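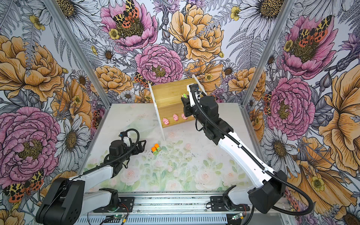 ## 4. Hanging the paper

By now you should have a lining-papered wall, a pasting table that doesn't wobble, and a pencil line running from ceiling to skirting. If the pencil line was drawn by eye, go back to section 3. We'll wait.

Everything in this section applies to the large florals in the Drirnside range. Plain papers and small sprigs are covered in section 6 and are a good deal more forgiving, as you may discover halfway through this one.

### 4.1 Check the rolls

1. Find the batch number on each label. They must all match. "Nearly" is a colour you will see every evening from the sofa.
2. Unroll an arm's length of each and look at them side by side in daylight.
3. Put aside one roll for repairs and write the room on it. Cinzia Melis, who drew up the cutting tables in the appendix, has an attic full of unlabelled spares and can't match any of them to a house.

**Note:** We will replace faulty rolls if no more than 3 lengths have been cut. After that we assume you liked it.

### 4.2 Cut the lengths

1. Measure the wall in several places. Use the tallest figure.
2. Add 200 mm for trimming, top and bottom together.
3. Decide which flower you want at the top of the wall. Whole blooms look best just under the ceiling, and a bloom sliced through the middle looks like an accident with a hedge cutter.
4. Cut the first length and mark the top on the back with a T.
5. Lay the next length alongside, slide it until the pattern meets, and only then cut. Expect waste. The bigger the flower, the bigger the waste, and the price of the roll takes no pity on you.
6. Number the lengths as you go.

For a wall 2,170 mm high you will be cutting at 2,370 mm before pattern matching. Under a sloping ceiling, take the short side as well (ours in the Xolalpa showroom is 1,676 mm) but cut to the tall side anyway and trim on the wall. 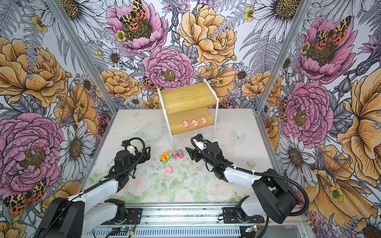
### 4.3 Paste and soak

1. Mix the paste as it says on the packet. Add powder to water, stirring, and leave it to stand. Lumps at this stage become pimples later.
2. Paste from the middle outwards, right up to the edges.
3. Fold both ends in to the middle, pasted side to pasted side, without creasing.
4. Leave to soak for the time on the roll label. Use the same time for every length, or the paper will stretch by different amounts and the petals will part company at eye level.

**Caution:** Paste on the front of the paper should be dabbed off at once with a damp sponge. Don't rub. The ink is tougher than it was in the old Greltetti papers, but it still holds a grudge.

### 4.4 Hang the first length

1. Turn off the electricity at the mains if you are working near sockets or switches.
2. Open the top fold, hold the paper by its corners and set the edge against your pencil line, with the spare running on to the ceiling.
3. Check that the T is at the top. Villads Nørgaard hung an entire chimney breast of roses upside down and was complimented on it for years, but he is taller than most people and carries things off.
4. Brush down the middle, then out to each side.
5. Open the lower fold and do the same.
6. Crease into the ceiling and skirting with the back of the scissors, peel away slightly, cut along the crease and brush back.

### 4.5 Going round corners

Never take a full width round an inside corner. No corner is square, including the ones in new houses, and the builder won't be coming back to discuss it.

1. Measure from the last edge to the corner at top, middle and bottom.
2. Add a narrow turn to the widest figure and cut the length to that width.
3. Hang it, pushing the turn well into the corner.
4. Draw a fresh upright line on the new wall and hang the offcut to that, covering the turn.

You will lose a sliver of pattern. On a busy floral it disappears among the leaves. Stand with your back to it when guests arrive.
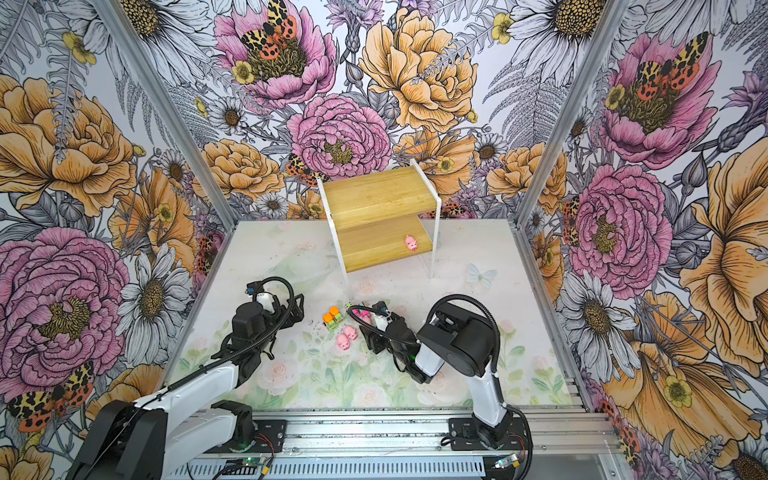
### 4.6 Drying

1. Shut the windows and leave the heating off overnight.
2. Ignore small bubbles until morning. Most go flat by themselves.
3. Slit any that remain with a sharp blade, work in a little paste and press down.
4. Roll the joins lightly. Skip this on the Cloluvlow embossed papers, which will go flat and stay that way.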